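Updated November 7, 2023

# Keeping a metal parts bin in good order

In our workshop in Isthorpe we use sheet-metal bins for almost everything: offcuts, hardware, and all the small things which have no other home. A metal bin is strong, but it needs some care. I have collected my tips on this page, and I add to them when I learn something new.

## Choosing the bin

- Take a bin with sloping walls if you can. Small pieces slide down to the floor by themselves and you don't need to search in the corners.
- Feel the top edge with your hand, slowly, before you buy. A folded edge is safe. A raw edge will cut your sleeve first and then your wrist.
- Grey is a good colour. On white paint every mark looks like dirt, and in a black bin you can't find a black screw.
- Don't buy too deep. If your fingertips don't reach the floor without bending over, the bottom layer will stay there for years.

I bought my first bin second-hand in Indley. It was too deep, and in February I gave it away for firewood storage.

## Cleaning the floor and the walls

Empty the bin fully. It is tempting to push the things to one side and clean the other half, but then the grit only travels.

1. Brush out the dust with a dry paintbrush, also along the folds.
2. Wipe with warm water and a little dish soap. Use a soft cloth.
3. For coloured smears, for example from painted or plastic pieces, put a drop of rubbing alcohol on the cloth. Try it first in a place which doesn't show, as some paints become dull.
4. Dry everything with an old towel.

Never use steel wool on bare zinc. I did it once, and the clean patch started to rust before the dirty ones.

Fine scratches can stay. They don't harm anything, and after some months the whole floor has the same dull colour. If you see orange rust, rub it with fine sandpaper, wipe it and cover it with a thin coat of clear lacquer. I use the Prumov one, up to 7 coats from one small tin if the bin isn't big.

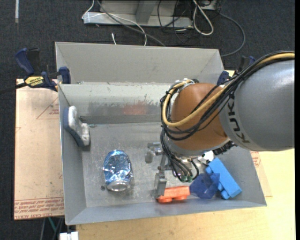

*Scuffed bin floor and a worn back wall, with an orange toy block near the front.*

The back wall usually wears more than people expect, because pieces are thrown against it. In my own bins I hang a piece of old rubber mat there, cut a little narrower than the wall. Two strong magnets at the top hold it, and it comes out easily for washing.

## Toys and other mixed things

Metal bins are also good for children's blocks in a playroom, but they are loud. A thin felt sheet on the floor helps very much. Cut it one finger smaller on each side, otherwise it curls up at the slopes and the crumbs go under it.

Put heavy things in first and lay them down. Don't drop them from the height of the table. If you keep food cans in the same bin, wipe the rims dry, or they leave brown rings on the metal.

## Labels

Write on masking tape and stick it on the outside of the front wall, near the top. Noh labels look nicer, but the glue stays on the metal and you need oil to remove it. Tape you can change every season.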